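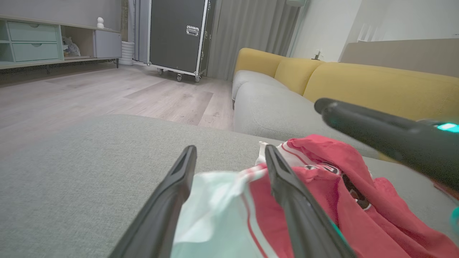 Wrist camera view, fingers open over the clothes on the sofa seat.

Ticket 119: Gripper opens by itself during two-arm cloth handling
Product: Daken gripper, pair, on Griltalach control software
Site: Predura, Qiu room
Opened by: Mingxuan Tan
Priority: High
Status: Waiting for confirmation

Description of the problem

During the clothes task, the right gripper opens without any command from our program. It happens when both arms hold one piece of cloth and move apart to stretch it. The left gripper keeps its hold, the right one lets go, and the cloth swings down on the left side. The arms do not stop. They continue the motion as if the cloth is still held in both hands, and this is the part that worries me most.

With a shirt there is no damage. But we plan to give the same robot heavier things in December, and I do not want an opening gripper and a moving arm at the same time near a person. For this reason I set the priority to High, although the fault is not very frequent.

The log on the controller shows code 291 each time. In the manual I have, the list of codes stops before this number. Please tell me the meaning of it.

What I see in the log

The lines below are from the morning run. I removed the lines that are the same in every cycle.

09:42:10 left close, accepted
09:42:10 right close, accepted
09:42:12 both: hold confirmed
09:42:13 stretch start
09:42:14 right: code 291
09:42:14 right: state OPEN
09:42:17 stretch end, result OK

Please look at the last line. The result is OK, but the right gripper had already reported OPEN three seconds before. I think there are two faults here, one in the gripper and one in the way the task checks its result. If you prefer, I can open a second ticket for the result check.

The indicator light does not change when it happens. An operator who looks only at the light will think that everything is normal.

What I already tried

1. Restarted the controller and both grippers. The fault came back in the same run.

2. Changed the grip force from the default to 70 percent. The fault came later in the run, but it came. I put the force back to the default, so that the later tests can be compared.

3. Checked the plug at the right gripper and the cable along the forearm. The plug was well seated and I found no break in the outside of the cable. I moved the cable by hand with the robot in hold and could not make the fault appear.

4. Tested each arm alone. The right arm picked up a garment, lifted it and put it down again for one hour. No code 291, no opening. The same for the left arm.

5. Tested both arms together, but slowly. At low speed I did not get the fault. At normal speed it appears again, always in the stretch and never in the lift before it.

From steps 4 and 5 I believe the cause is related to the load on both sides. When one arm pulls a little faster than the other, the cloth becomes tight for a moment, and the gripper may understand this as something it must release.
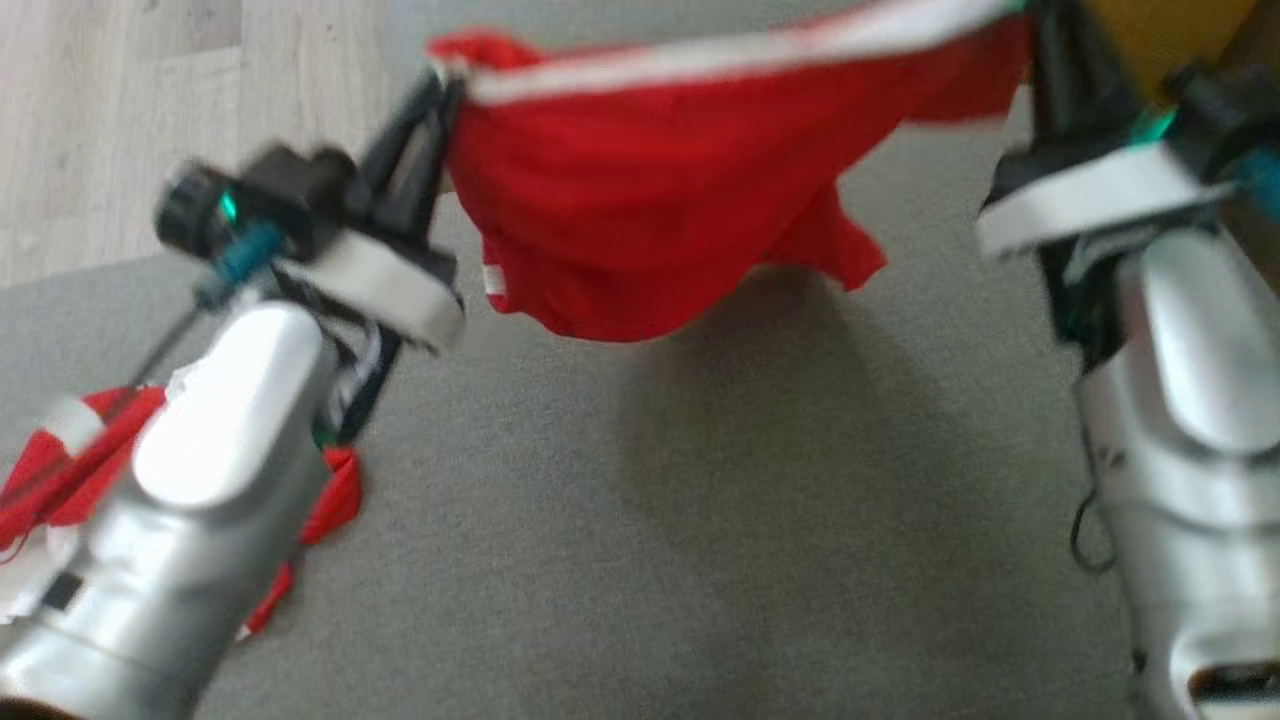 The shape of the grip also matters, I think. If the fingers have a thick fold between them, the fault is rare. If they have only one layer, or the flat trim of the garment, it happens more. I can not prove this with numbers, it is only my impression after watching many cycles from the stop button.

Reply from support, 13:20

Thank you for the detailed report. Code 291 is "hold released on pull limit". The gripper measures the side load on the fingers, and when the load stays over the limit for longer than the set time it opens, to protect the finger joints. In your version of the software this function is on by default and the time is 200 ms. Can you please confirm the value of pull_release_time on both sides? Please do not switch the function off completely.

Answer, Mingxuan Tan, 14:05

Thank you, this explains a lot. I read the values on both sides:

left: pull_release_time = 200
right: pull_release_time = 20

So the right side has one zero less. I asked in our team and we did not find who changed it or when. The right gripper was exchanged some time ago, and it is possible that the new one came with an old settings file. I can only guess here.

I set the right side to 200 and saved it. After a restart I read it again to be sure that it stays – it does.

Test after the change

The robot was in normal speed, default force, same garments as in the morning. I stood at the stop button and my colleague stayed outside the marked area. We ran the stretch until 16:30. There was no code 291 and the right gripper stayed closed until the program gave the open command.

Then I did one more test on purpose. I set the right side back to 20, and the fault came again in the third cycle. With 200 it went away again. For me this is enough to say that the setting is the cause of the opening. It is not enough to close the ticket, please see the open points.

Until we have an answer, we work with these rules:

1. Two-arm stretch only at low speed, even with the corrected value.

2. One person at the stop button for the whole run. If the cloth falls from one side, stop first and look at the log after.

3. Before the first cycle of each shift, read pull_release_time on both sides and write it in the run sheet.

4. If a garment falls on the rug, leave it there until the arms are in hold. Single-arm pick from the rug is allowed, with the fingers opened wide before they go down.
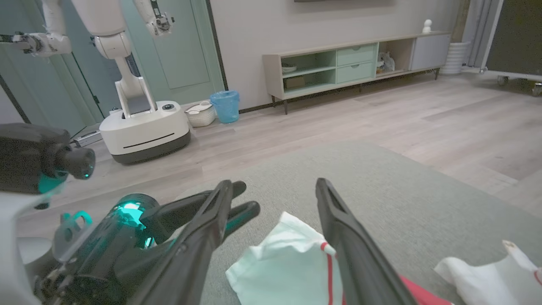

Open points

a) The task must not report OK when one gripper is in state OPEN. Is there a setting for this in Griltalach, or do we need to write the check in our own program?

b) The arms should stop when code 291 appears during a motion with both hands. At the moment the code is only written in the log.

c) Please change the indicator light for this code, or tell me if the light can be set by the user.

d) Please send the newer manual with the full list of codes.

e) Is there a way to compare the settings of the left and right gripper automatically at startup? A warning on the screen would have saved us most of this day.

Point b) is the important one for us. I have kept the full log and both settings files, and I can upload them if you give me a folder. I am in the Qiu room until 18:00 and can repeat any test you need before that time.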